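The Back Row at Plistham

Phyllis Heywood had taught the evening study hall at Plistham for 25 years, and in all that time she'd never once told a student to put a phone away. She would simply pull up a chair beside them, rather close, and ask what was so interesting. It was remarkable how quickly a phone went dull after that.

Uriel Mansilla was the one who stumped her. He had no phone out. He had his chemistry book open to the right page, and his pencil sharpened, and he'd been looking at the same paragraph since around half past six.

"Is it hard?" she asked, settling in with her tea.

"No," said Uriel. "I keep reading it and then I'm thinking about my brother." He coloured a little. "He's gone up to Prakine for work. He used to do his homework across the table from me -- well, he used to hum, mostly. It drove me mad."

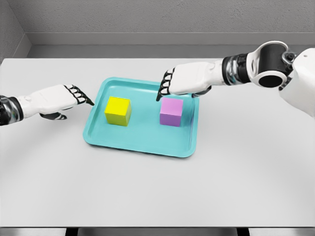 Two cubes on a turquoise tray.

Phyllis considered this for a good long while, as she did most things. Then she went to her own desk, gathered up the essays she had meant to mark at home in front of the heater, and carried the whole untidy pile to the back row, where she sat down across from him and began on the first.

After 3 pages she started humming. It was an old hymn of her mother's, and she had never been able to hold the tune.

Uriel looked up, and she pretended not to notice. When she came to the end of Soledad Escobar's essay and reached for her cold tea, he had turned the page and was writing something in the margin.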